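Zelle Dodinach: häufige Fragen zu Störung 326 (Abbruch bei der Plattenübergabe)

Gilt für das Simulationsmodell der Zelle und für alle Abläufe, die mit dem Planer Cevton erzeugt wurden.

Was bedeutet Störung 326?
Der Planer hat die Bewegung des Arms zum PCR-Gerät abgebrochen, weil die Rückmeldung zur Deckelstellung nicht innerhalb von 500 ms vorlag. Der Arm bleibt in der zuletzt erreichten Position stehen, die Greifkraft bleibt erhalten. Der Ablauf wird nicht automatisch fortgesetzt.

Welche Ursache wurde gefunden?
Der Deckelzustand wurde nur beim Start des Ablaufs abgefragt und danach aus dem Zwischenspeicher gelesen. Wurde der Deckel während des Ablaufs bewegt, plante Cevton mit der alten Hüllgeometrie. In zwei Läufen führte das zu einer Durchdringung von Handgelenk und Deckel im Modell, ohne dass eine Meldung kam. Die Überwachung mit Störung 326 wurde danach eingebaut.

Ist auch die reale Zelle betroffen?
Der Zwischenspeicher wird dort mit derselben Bibliothek verwaltet. Bis zur Freigabe durch Kanyarat Limsakul sind Übergaben an das PCR-Gerät in der realen Zelle gesperrt.
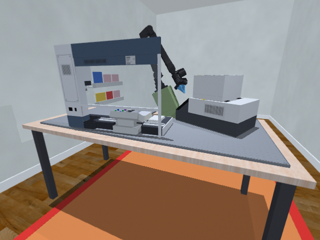
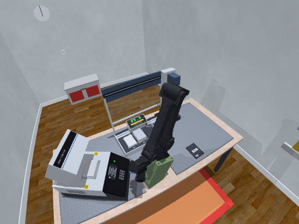
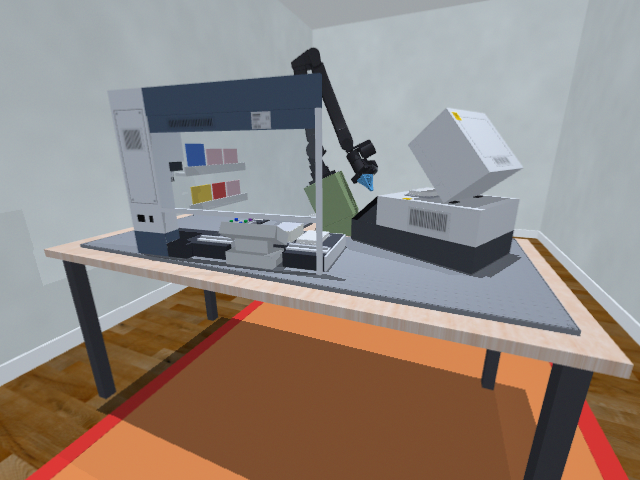

Zuletzt geändert: Oktober, Bearbeitung: M. Furtună

Woran ist die Deckelstellung im Modell zu erkennen?
Am Gelenkwert des Deckels in der Zustandsliste. Die Ansicht allein genügt nicht. Im zweiten Bild ist der Deckel mit der Aufschrift „REAL-TIME PCR“ angehoben, der Greifer befindet sich zwischen dem schwarzen Bedienfeld und dem grünen Ständer. Aus einer solchen Armstellung darf nicht direkt zur Grundstellung gefahren werden.

Wie wird die Störung quittiert?
Zuerst den Ablauf anhalten und den Zustand speichern. Dann den Deckelzustand neu einlesen und mit dem Gelenkwert im Modell vergleichen. Stimmen beide überein, den Arm im Einzelschritt senkrecht freifahren und erst danach quittieren. Bei Abweichung bleibt die Störung stehen; in diesem Fall die Szene neu laden.

Darf die Überwachung zum Testen abgeschaltet werden?
Nein. Der Parameter ist zwar noch zugänglich, wird aber mit der nächsten Fassung schreibgeschützt.

Hilft es, die Wartezeit zu erhöhen?
Nur wenn die Rückmeldung verspätet eintrifft. Fehlt sie ganz, verschiebt eine längere Wartezeit den Abbruch. Sławomir Pietrzak hat den Wert auf das Vierfache gesetzt, die Störung trat an derselben Stelle wieder auf.

Warum meldet die Kollisionsprüfung nichts, obwohl 326 ansteht?
Die beiden Prüfungen laufen getrennt. Die Kollisionsprüfung wertet die hinterlegte Hüllgeometrie aus, und diese kann veraltet sein. Ein leeres Kollisionsprotokoll ist kein Nachweis für einen freien Weg.

Welche Daten gehören in eine Störungsmeldung?
Ablaufdatei, gespeicherter Zustand, Gelenkwerte des Arms, Deckelwert vor und nach dem Neueinlesen, Fassung von Cevton. Meldungen an Thierry Hervieu, Betreff „Dodinach 326“.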